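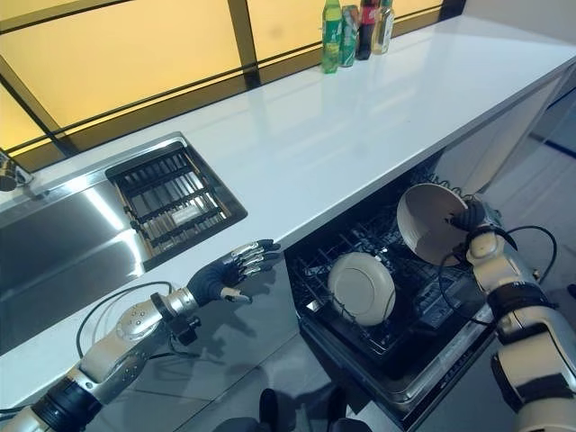
Slide 1. Right hand with the bowl over the rack, plate already standing in the tines.

Leave this one up while people find their seats and get coffee. No rush, they always need longer than the schedule says.

Hello, and thank you all for coming out on a cold night. I've been to enough of these shop evenings to know the chairs are hard, so I'll try to keep moving (I won't manage it, but I'll try). The project is called Havico. We build it at the Polbridge shared workshop, in the back half, past the laser cutter, and if you've ever been annoyed by our cables on the floor, I'm sorry and I'm working on it.

What we wanted was a two-armed machine that could load a dishwasher in an ordinary kitchen. I picked dishes because I hate doing them, and also because everybody in this room has an opinion about how a dishwasher should be loaded. Pause here, somebody will want to argue. Let them, it warms up the room.

Point at the left hand. It's open and over the counter edge. In our early code the idle arm went back to its home pose after every move, and that cost us a lot of swinging past the faucet. Now it waits close by. Much calmer to stand next to!

Point at the bowl. Bowls took us most of November. A plate has a nice flat rim you can pinch, and a bowl rolls in your fingers the moment you're a little off center. We kept a notebook of every try, 168 of them for bowls alone, and I'd like to read you the whole thing but I've been told no. The short version is that we slowed the wrist down and lifted higher before turning.

Point at the black bands on the forearms, and then at the cables. Someone always asks about the loops. We leave slack so the wrist can turn without tugging. I'd love to route everything inside the housings one day, but I like being able to get at it with a screwdriver.

Money. The budget for this year was $2,000 for spares and small parts, on top of the arms, which we got secondhand through Rondavance. Say thank you to them here, don't forget like last time.

Shiny things. Glossy counters and steel sinks give our depth camera a terrible time. Mention the Didenko filter (our name for it, named after the street the old shop was on). It throws out readings that jump too much from one moment to the next. It took 19 lines of code and three weekends.

If there's time, talk about silverware. If there isn't, skip straight to questions.

Leave 5 minutes for questions. Sign-up sheet for the build nights is by the door.

Notes last changed Dec 9, 2024. Bring the spare HDMI adapter.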